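How I keep approach poses from drifting when the work is inside a PC case

I've been asked three times now how I set up approach poses for our desktop teardown cell, so I'm writing it all down in one place. You need an arm with a wrist camera, a case that sits in the same place each time (near enough), and whatever planner you already like. Mine is Wekik, with a little pose library on top that I call Cikier. Give yourself an afternoon for the first board. 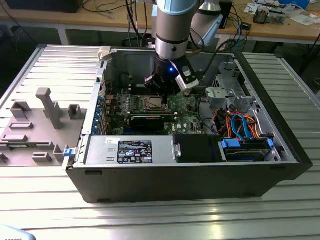
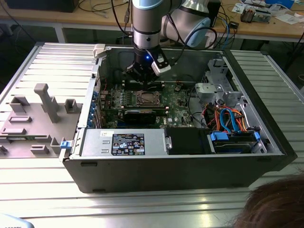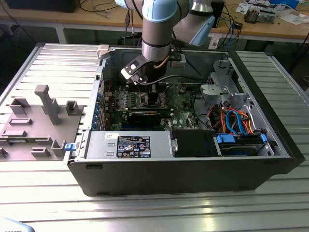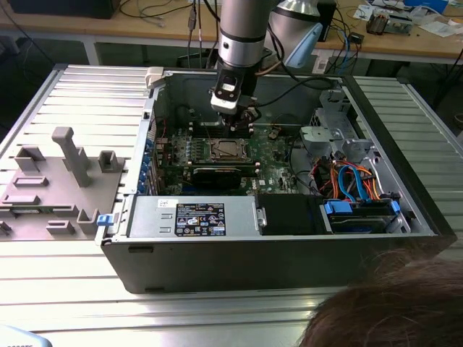

The arm over the motherboard, tower on its side and open.

Step 1. Pick a board frame and stick with it

My first version had every pose in the robot base frame. Don't do that! Move the tower a finger's width and the whole library is junk. Put the origin on the motherboard, with X along the expansion card and Z straight up out of the case. I save it as board_frame, and everything else hangs off it: CPU socket, memory slots, card, drive bay.

Step 2. Find the board from above

Park the wrist high, take one picture and match on features that stay put. The square metal bracket at the socket is my favorite anchor. Cables are terrible anchors, so mask out the whole wiring area before you match. I did it without the mask for most of October and kept getting a lovely confident answer that was rotated just enough to hurt.

If the match score is under 490, stop and look again from a second pose. (The score is my own made-up scale that tops out at 1000, so pick your own cutoff.)

Step 3. Store two poses per target

Each target gets a hover pose and a work pose. Hover is where the arm is allowed to arrive from anywhere. Work can only be reached from its own hover, in a straight line down board Z, and you leave the same way. In Cikier an entry looks like this:

target: cpu_socket
frame: board_frame
hover_z_mm: 109
work_z_mm: 9
approach: linear
retreat: linear

Copy that for the memory slots and change the target and the offsets. Resist the urge to share one hover between the two - they look close enough, and then you switch grippers and they aren't.

Step 4. Give the planner a dumb model of the case

I spent ages on a detailed mesh and threw it away. What works is a handful of boxes: one for each wall, one for the power supply, one for the card, and one fat one for the drive cage, because it stands up tall in its corner and the wrist loves to swing over there. Pad the boxes more than feels right. Cables go in as one big no-go block.

Step 5. Check the elbow too

Kamarul Saragih caught this one for me. My planner was only checking the gripper and the wrist against the case, and the upper links were free to do anything they liked. Turn on checking for every link, then replay each hover-to-hover move at low speed with your hand on the stop button. It's boring. Do it anyway.

Step 6. Log the frame, not just the joints

Write board_frame to the log on every cycle. When a pick goes bad you can see right away if the board estimate jumped or if the offset was wrong to begin with. I plot mine in Sabbagh, but a spreadsheet is fine.

Next I want to get the force check running on the last few millimeters of the work move. If you've already done that with Wekik, please send me your settings!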